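Skip to content

We use cookies to remember your settings and to count visits. Accept / Manage

Notes on recording demonstrations, part 4: small wrapped things

14 comments · 3 shares

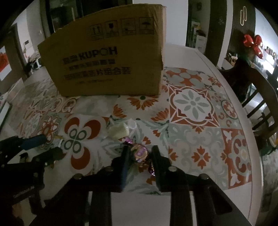 6 min read

Most of October went to wrapped candy. The task is simple to state: pick one piece off a table, move it, release it. We record it with hand-held grippers, one per hand, each with its own camera, and train the policy on the camera view and the recovered motion of the tool. I had put it on the schedule as a warm-up for the harder two-handed tasks. It took longer than any of them.

The raw count at the end of the month was 2,226 episodes. After filtering, 1,036 were left. I want to write down where the other ones went, mostly so that I can find it again.

Tracking loss was the largest group. The tool pose is estimated from the video and the inertial sensor together, and the video half needs texture. A plain white table gives it very little when the gripper is low and close, and that is the part of the episode where accuracy matters most. The patterned mat fixed a good share of this. I tried a gray felt mat first and it was no better than the bare table. A tile print with strong color edges works well, with one reservation: a printed pattern that repeats exactly can make the estimator match the wrong tile and jump sideways by one period. A patchwork, where neighboring squares differ, has not done this to me so far. Large objects standing at the back of the table also help, provided they stay where they are for the whole session. A carton is fine. Move it between the mapping pass and the first episode and you can throw the map away.

The second group was bad grasps, by which I mean grasps that worked but that I did not want the policy to learn. A twist-wrapped candy has a firm middle and two soft ends. A person holding the gripper quickly discovers that the ends are easy to catch. The wrapper folds between the fingers, the candy comes up, the episode ends in success. The policy then learns to go for the twist, and on the arm, where the approach is a few millimeters worse, the fingers close on foil and slide off. I now reject any episode where the first contact is on a wrapper end. The rule for operators is: fingers on either side of the middle, parted wider than seems necessary, and close only after the tool has stopped descending.

Maxine Hapeta objected to the last clause. Her argument is that stopping before closing teaches the policy to hesitate, and she is right that it does. We compared the two styles with 180 episodes each, same table, same operator, same lighting as far as we could hold it. The version with the stop was slower and dropped fewer candies. I kept the stop. She still records without it when I am out of the room, and I can tell from the velocity plots.

Third group: foil. Shiny wrappers change appearance with small changes in viewing angle, and a purple end can go nearly black or flare to white within one approach. I do not consider this a reason to discard an episode. It is what the arm will see later. What I do discard is anything where auto exposure hunts during the approach. Lock exposure and white balance before the first episode of a session and check both again after lunch. I lost 146 episodes to a setting that had reverted when a battery was changed.

A few smaller points, in no order.

Clutter should be left in the background. Early on I cleared everything behind the table, and the resulting policy was thrown off by a chair. Bright counters, doorways and reflective decorations are all useful as long as they vary between locations.

The second gripper should be held up even when it has nothing to do. If it hangs at the operator's side its tracking drifts, and the two trajectories no longer line up when it comes back into use.

Check the pivot screws on the linkages every morning. A loose one adds play to the fingers, and the recorded opening width stops agreeing with the real one. The replay looks correct on screen and closes short on the arm.

The session sheet that Elisa Parisi wrote for the Kandham recordings has a line for all of these. I have switched to it and dropped mine. The only column I added is the operator's height, which has a visible effect on the approach angle.

Next month is lids.

Filed under: data collection, grippers
Share this post · 14 comments

Get new posts by email. No more than two a month. Subscribe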